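1st February
by Hanane El Idrissi

My mother rang last week to ask whether she could have a robot for the ironing yet. She had seen something on the telly, a silver thing with knees folding a jumper, and she felt that as I work in the building where such matters are decided I might put in a word.

I do not decide such matters. I do the purchasing and I write this blog in my lunch hour. But I am asked this so often, by relatives and by the man who does my brakes, that I have started keeping notes.

The trouble with the jumper is that it was one jumper. It was laid flat, it was the same jumper every time, and the clip was playing faster than life. My mother's ironing is a heap with a duvet cover at the bottom that has eaten four socks and a pillowcase. Taha Mahrous, who has the desk across from mine and far more patience, says a heap is about the hardest thing you can hand to a machine. Two things side by side are fine. Two things leaning on each other are a research topic.

So what everyone works on is tidying, in its humblest form. Small things on a flat board, to be picked up and put somewhere else. Any child of two can do it, though admittedly most of them won't.
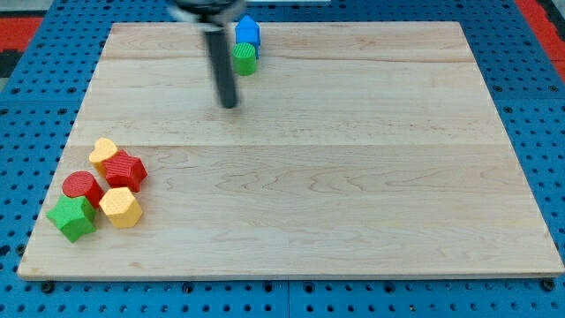

Handling Group, Skeklow - Ground Floor

I find the blocks rather soothing. A heart, a couple of stars, a little house with a pointed roof. Five of them are bunched up together there, and bunching is where the swearing comes in. The fingers need somewhere to go, and if there's a star in the way then the star gets shoved, and now you have a different problem from the one you planned for.

Taha did 238 tries in one stretch before Christmas and 41 of them went wrong, which he thought was marvellous. I said that if I dropped 41 plates I would be asked to leave the kitchen. He said plates were next year.

Shop floors are further along, I'll grant. The packing firm in Drirkbridge has had an arm lifting boxes off a belt since last April, and it does it all night without a biscuit. But the boxes are all one size and arrive facing the same way - somebody has done the tidying before the robot gets there. I'd be quick too.

I told my mother not yet. She asked how long. I said years, and she said she'd do the shirts herself then, but she was leaving the duvet cover.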